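The Case for Furnished Public Housing

Tenants who enter subsidized apartments in Binetwood receive a key, a meter reading and an empty set of rooms. The housing authority regards its duty as complete at that point. This essay argues that the duty should extend to a small number of basic furnishings, supplied with the unit and maintained as part of it.

The present policy rests on the view that furniture is a private matter. That view is reasonable for households that arrive with savings. It is less so for those leaving shelters or hospitals, who commonly sleep on the floor for weeks and borrow at high rates to buy a bed. 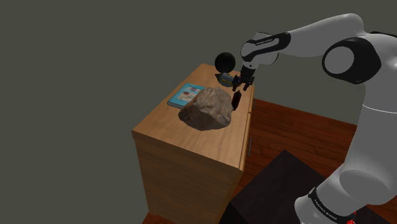 Cost is the objection most often raised. The Cabrera district tested the idea in 64 apartments, with an allowance of $1000 for each, and the review prepared by Océane Li found that 14 households had declined the offer. The remainder kept what they were given. The list was deliberately plain: a bed, a table, chairs and a wooden dresser with simple metal handles on the drawers, of a kind that can be repaired with ordinary tools. Plain goods hold up well, and they can pass to the next tenant.

A second objection concerns choice. Pao-chu Mok has written that standard furniture marks a home as institutional — a fair concern, and one the authority should answer by making every item optional. Tenants who prefer their own belongings should be free to refuse without giving a reason.

The budget for the coming year will be settled in March. The authority should include a furnishing line in it, open to all new tenants on request.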